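Re: [hinge-list] Doors drifting after seasonal change

Kaiwen Yan wrote:

> We have 20 of the Itier low units in the Gruvberg office. By September
> 3 of them had doors that no longer met evenly at the center. Is this
> the hinge or the floor? I would prefer not to replace parts.

Kaiwen,

Check the floor first. Put a level across the top, front and back, and shim under the carcass until both readings agree. A unit that is out of square by 2 mm at the base will show more than that at the door gap.
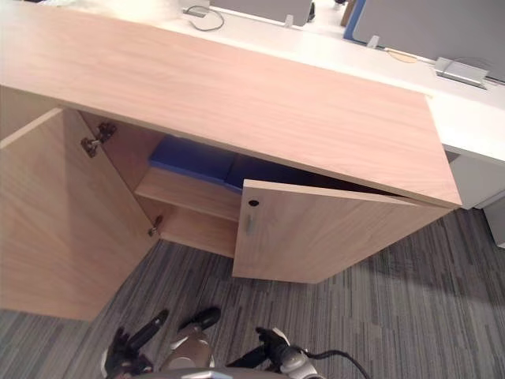
Let the unit stand overnight before touching any screws. Carpet compresses under load and the first reading is not reliable. At Cronin we leveled everything in one afternoon and had to repeat half of it.

If the gap is still uneven, adjust side to side first, then depth, then height. Work in quarter turns and close the door after each one.
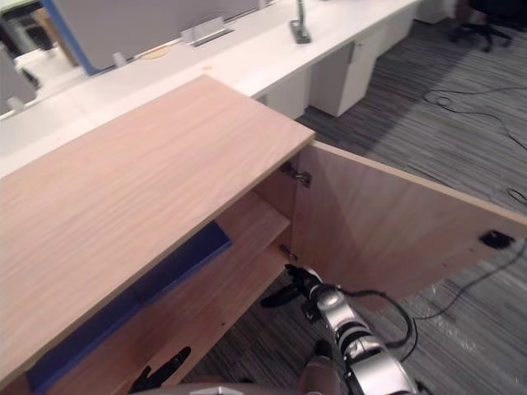
Height is the adjustment people get wrong. Loosen the plate screws on all the hinges of that door before moving it, or the top one carries the full load. With the door swung right out, the upper hinge and its mounting plate are easy to reach just under the top; the lower one sits in shadow, so bring a flashlight. The Vindon sheet, no. 3295, has the screw positions.

Teresa Stępień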